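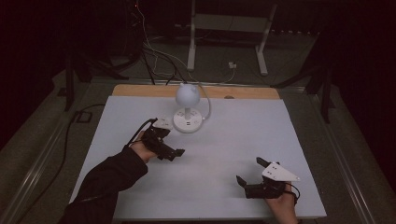

Bench notes, 17 April 2024
Tower power strip on the bench: keep it or not?

Starting a fresh page for this one because the old thread on bench power has gotten too long to follow and half of it is complaints (mine).

State of things. The white tower strip with the round top is standing near the middle of the back of the white board. Outlets are in the base. The cord goes off over the back edge of the board. Zindale sold it to us as a "desk companion," and I have been doubtful since it came out of the box. A slender stem with a ball on top is a nice shape for a lamp. For something people yank plugs out of, I'm less sure.

What bothers me, in the order it occurred to me:

The base is round and small. Pull a tight plug sideways and my guess is the whole thing slides before the plug lets go. The product sheet says the base "grips any surface." Any surface is a big claim. Our board is smooth and white and nothing has ever gripped it.

The cord. It curves back over the board and loops toward the rear, so anything long that gets laid down along the back has to go over it or under it. Last October we had the same problem with the flat strip and fixed it by screwing the strip under the table. I still think that was the right answer, and I don't remember why we undid it.

The ball. I can't find a use for it. The sheet calls it a carrying handle. Fine, but then we'd be lifting a live power strip by its head.

In its favor: the outlets are up on the bench, so there's no crawling on the carpet with a flashlight. I'll admit I like that part. The middle of the board stays open too, as long as the tower stays at the back, and the middle is where the work gets done.

Tug test, first pass. Medium plug, straight pull, tower on the bare board, 5 pulls. It moved on every one. Farthest slide was 94 mm, which put it well out of its spot. I don't count that as gripping. Repeated with a square of Fosov shelf liner under the base and the farthest slide dropped to 5 mm. So the liner works and the base doesn't, at least on our surface. Someone will say my pulls weren't all the same strength, and they weren't. A spring scale would settle it. Ours is missing.

Tip test. Did not do. I don't want to knock it over on purpose while anything else is plugged in, and I didn't feel like unplugging everything at the end of the day.

Cable situation behind the table, while I'm at it. There is a bundle of black and white cables coming down to the back of the bench, another black one along the floor on the left side past the floor box, and a small white plug lying on the carpet between the legs of the white metal stand. Adding a tower on top doesn't make any of this better, it just moves one set of outlets to where I can see them. If we're serious about bench power, the floor gets sorted first. Labels at both ends, please. Masking tape is OK.

Cost, for the record: the tower is on order no. 776, the liner on 251. The Plustum clamp-on strip in the catalog would go on the table edge and leave the board clear, but I haven't seen one in person and their photos all show a much thicker tabletop than ours. Not ordering on the strength of a photo again.

For now: tower stays, liner stays under it, nothing heavy plugged in. Please don't carry it by the ball – unplug it and pick it up by the base.

To do
Find the spring scale. Check the Châu drawer first, it ends up there.
Redo the tug test with the scale, with and without liner.
Measure the table edge for the clamp.
Trace the white plug on the floor before anyone pulls it.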